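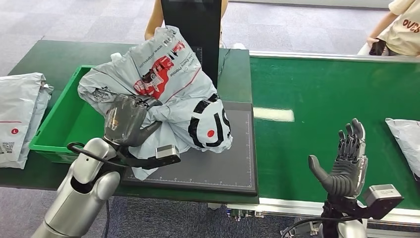
Section 4. Preparing Returned Parcels for Entry

The Punderix returns desk system records each parcel that comes back to the Wellport depot and matches it to the original order. Staff should complete the steps in this section before a parcel is placed on the shelf or passed to the inspection room. Soft plastic mailers need more care at this stage than boxes do. A grey mailer that has become as crumpled as this one, with small printed lettering running along the folds, must be smoothed out before its label is scanned. The web address printed on a mailer is no guide to the sender and must not be typed into any field.

4.1 Before you begin

The desk unit must be switched on and signed in, and the status light must show steady green. If the light is flashing, refer to Section 2, Starting the Desk Unit.

Keep the depot code to hand. The code for the Wellport returns desk is 136. Parcels addressed to the Frerichs counter are entered under a separate code, printed on the card supplied with the unit.

4.2 Entering a parcel

1. Place the parcel on the scale plate and wait for the reading to settle.

2. Turn the parcel until the delivery label faces upwards. Press out any creases that cross the bars.

3. Hold the scanner square to the label and press the trigger once. The unit sounds a single tone when the label has been read.

4. Check the order number on the screen against the number on the label. If they differ, press Clear and return to step 3.

5. Select the reason for return from the list. Where the customer has enclosed a note, choose the reason nearest to the customer's own words.

6. Press Save. The printer issues a shelf ticket.

7. Fix the ticket to the flattest side of the parcel, clear of the original label.

Note: The original label must remain readable until the refund has been approved. Do not remove it or write across it.

4.3 Labels that cannot be read

After 2 failed scans, choose Manual Entry and type the order number from the label. Letters may be entered in upper or lower case. If part of the number is missing, leave the field blank and select Unknown Order. The parcel is then held under the Pundura general account until the original order can be traced.

Caution: Do not cut open a parcel in order to find its order number. Sealed parcels may be opened only in the inspection room.

4.4 Error messages

Error 743 means that the order has already been closed. Set the parcel aside and inform the shift supervisor. Do not enter it a second time.

"Scale not ready" means that the plate was loaded before the unit had returned to zero. Remove the parcel, press Zero and begin again at step 1.

Any other message should be written in the desk log together with the time at which it appeared.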